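Features > Automation > Safety and Reliability

Workplace Robotics

The Cable That Stopped Cell 3

A minor fault at the Skavdale laboratory led to a long review of how small robot arms are wired, monitored and brought to rest

14 min read

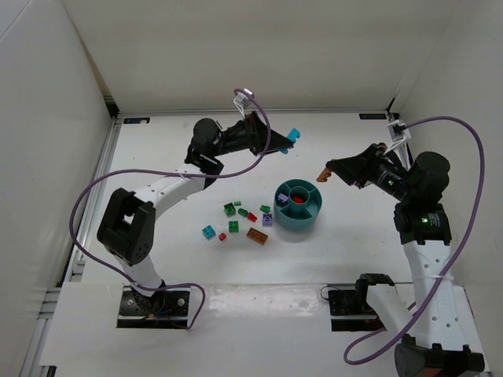
A fault during routine work

The task assigned to the two-arm cells at Skavdale is a modest one. Plastic building bricks are placed on a white work surface, and a pair of arms picks them up and delivers them to a round bowl divided into compartments. The work is slow, and most of what the laboratory learns from it concerns grip, timing and the way two machines share a small space.

In June, shortly before 3 p.m., the left arm in Cell 3 lost communication with its wrist motor while carrying a brick toward the bowl. The controller responded as it had been configured to respond. It removed power from the affected arm. With no brakes in its joints, the arm dropped across the work surface, struck the bowl and came to rest against the gripper of its partner, which continued to move for two seconds before its own overload limit was reached.

No one was injured. An operator had been reaching into the neighboring cell at the time, and the laboratory's management decided that the distance between the two events was too small to be treated as a matter of luck. Work was suspended in all cells that afternoon.

What the inquiry found

The review was led by Noelia Echevarría, who is responsible for equipment safety at Skavdale. Her report, completed 14 working days later, traced the loss of communication to a connector at the left wrist. The camera cable on each arm leaves a clip-like bracket at the wrist and travels in a wide loop back toward the base. On the left arm of Cell 3, a cable tie had been added during an earlier repair, shortening the loop. Each time the arm reached across its own base, the camera cable pulled against the motor lead beside it.

The connector had been loosening for weeks. The controller's logs recorded 50 brief interruptions on the same line before the final one. Each had cleared within a fraction of a second, and the software had been set to retry without notifying the operator.

"The record was complete and it was available to us," Echevarría said. "We had arranged matters so that it would be read only after a failure."

The report gave less attention to the cable tie than to the decisions that allowed it to matter. The repair had been made by a competent technician following the instructions then in force. Those instructions, prepared when the cells carried no wrist cameras, did not mention camera cables at all. When the cameras were added, the parts list was revised and the maintenance sheet was not.

The question of stopping

A harder matter was the stop itself. In many industrial machines, removing power is the accepted way to reach a safe condition. A small arm without brakes behaves differently, and what it does next depends on its posture, its load and whatever lies beneath it. At Skavdale, a second arm lay within reach.

Lợi Lưu, a controls engineer at Heitmann, the firm that maintains the cells, was asked to test other responses. He compared an immediate loss of power with a held position and with a slow, controlled descent. The held position protected the bricks and the bowl, but it left the arms pressing against each other if they were already in contact. The controlled descent gave the best results in most postures. It could not be used when the failed motor was one of those needed to carry out the descent.

"There is a temptation to look for a single correct stop," Lưu said. "We found that the answer depended on which joint had been lost – and the controller knew which joint had been lost."

The revised software now makes that distinction. If a wrist motor fails, the remaining joints lower the arm toward its own side of the cell. If an elbow or shoulder motor fails, power is reduced in stages. In either case, the second arm halts at once. Under the earlier arrangement, the two arms did not share fault signals, and each was unaware that the other had stopped.

Changes on the floor

The physical changes have been plain. Cable ties are no longer permitted between the wrist and the elbow. The loop of each camera cable is set with the arm at full reach, and a technician moves the arm by hand through its range before it is returned to service. Connectors at the wrist have been replaced with a locking type supplied by Bornska.

The retry setting remains, as removing it would stop the cells for harmless interruptions. A third interruption on the same line within one shift now brings the cell to a controlled halt and requires inspection. In the first month under this rule, two cells were halted. One had a worn lead. The cause of the other was not established, and the lead was replaced as a precaution.

Access to the cells has also been reconsidered. The arms are light, and staff had become accustomed to reaching beside them to reset a brick or turn a bowl. Both arms must now be in their rest positions before anyone reaches in. Operators at first objected to the lost time, and Echevarría's report acknowledges that the objection was reasonable. The reset procedure was later shortened.

Unfinished work

The laboratory has shared its findings with Sinell, which operates similar cells and had used the same maintenance sheet. An inspection there found shortened cable loops on three arms, none of which had yet failed.

Two recommendations remain open. The first is for a mechanical support that would catch a falling arm without limiting its reach. Heitmann has built a trial version, which interferes with the camera view in some positions. The second is for a common fault log, to be reviewed at the start of each shift by the person who will operate the cell.

Cell 3 has returned to service with its original right arm and a rebuilt left one. The removed connector is kept in the maintenance office, where it is used in training new technicians.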